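Cotum Neighbors Help Board > Music & Going Out

How do you find live music in an unfamiliar town without ending up at the tourist place?

Posted by birnine_bound, 19/03/2023

My sister and I are going to Birnine in October for four nights, mainly to hear the brass bands. Every list I find online sends me to the same club on the waterfront, which has a gift shop bigger than its stage and wants 75 dollars a head for a "heritage supper experience." I have had heritage suppers before. They come with a laminated card explaining the rice.

What I want is a room where local people go to hear local people play, and where I can sit down at some point, because I am 51 and my knees have opinions. We won't have a car. We like brass, old dance tunes, anything with an accordion if it's handled responsibly. Do I need to book? Is it rude to just turn up at a neighborhood hall? And how late is late?

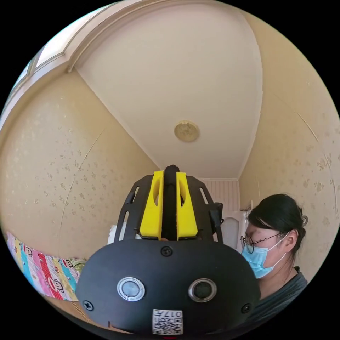
Cadi Rosser
Turn up. Halls in Birnine don't take bookings, and if you phone one you'll get a man who thinks you're calling about the roof. The door money goes in a bowl and you pay what the sign says, or a little over if you plan to take one of the chairs.

The bands are better on the Nindau side of the river. Take the footbridge and go uphill until the restaurants stop having menus in four languages. There are three halls up there within a short walk of each other and they take turns, so one of them always has something on while the other two have bingo. If you walk in on the bingo, stay for a round. It's the fastest way to find out who's playing tomorrow.

As for late: the poster will say eight. At eight they'll be moving a table. The band starts when the trombones have eaten. Plan on ten and bring a snack.
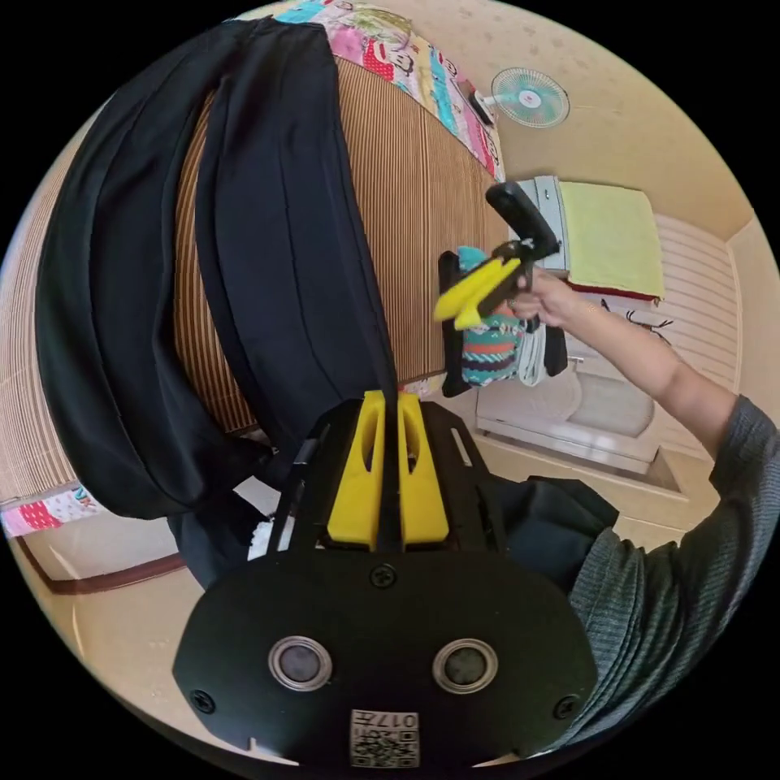
Second grip held up next to what looks like a drying rack

On booking, one exception. The dance weekend at the end of the month does sell tickets, and they go early to people's cousins. Skip it and come the week before, when the same bands are rehearsing the same sets for the price of a drink.

trumpet_widow
just ask a taxi driver

Ieuan James
With respect to the taxi driver theory, I tried it, and he took me to his brother's karaoke bar. It was a good night but there was no brass in it.

I lived in Birnine for a few years and agree with most of what Cadi says, though I'd argue about the accordion. The old dance tunes people call traditional up there came in with sailors, were improved by a church choir, and then got borrowed by a bus drivers' band who sped everything up so they could get home. Every family will tell you theirs is the real version. Agree with whoever is nearest.
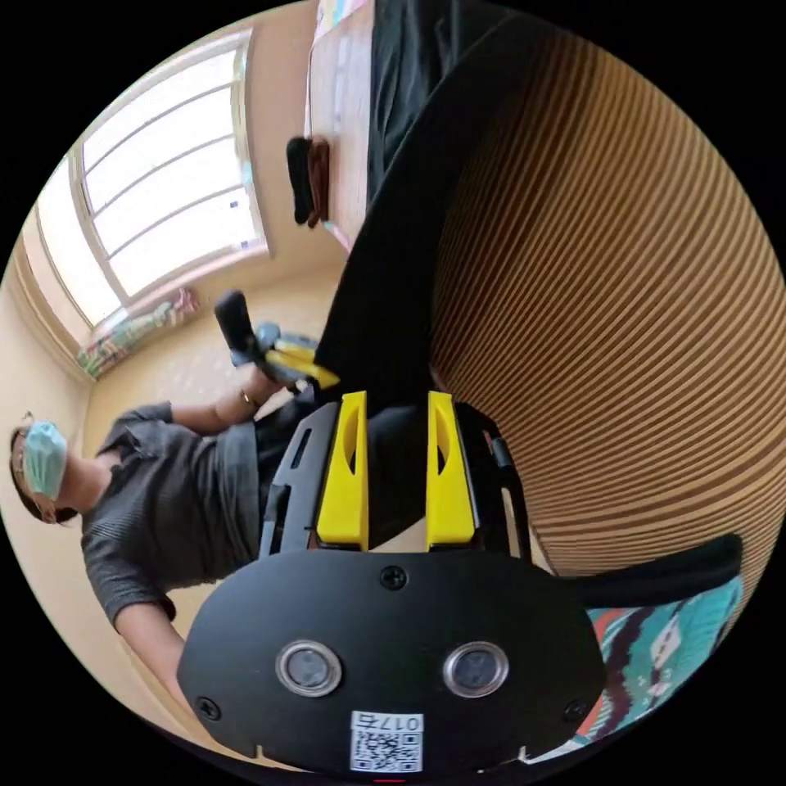 The other thing I'd do is eat at Vũ, the noodle place at the bottom of the hill. It isn't a music venue and has never claimed to be. But the players stop in before they go up, and if there's a tuba case blocking the restroom door you can follow it to the right hall afterward. Order the short ribs while you wait.

Sit near the back the first night. The front rows look free, and they are free, until a lady comes in halfway through the second tune and stands beside you looking at your chair. You will give it to her. Everyone does.
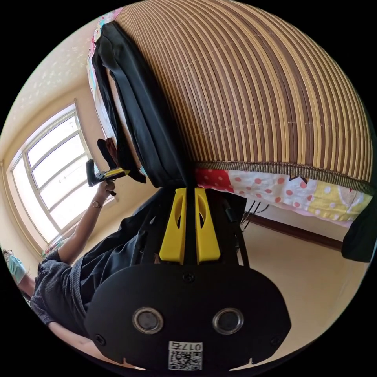

Bring small bills as well, for the bowl and for the raffle. There will be a raffle. I once won a ham and had to take it home on a plane. And if anybody hands you a cowbell, keep it simple and stop when the others stop.

Cadi Rosser
The footbridge is shut for painting some nights, by the way. Use the road bridge and walk on the left, the other sidewalk ends at a wall.

birnine_bound
Thank you both. We'll do noodles, then hill, then back row. My sister wants it noted that she intends to win the ham.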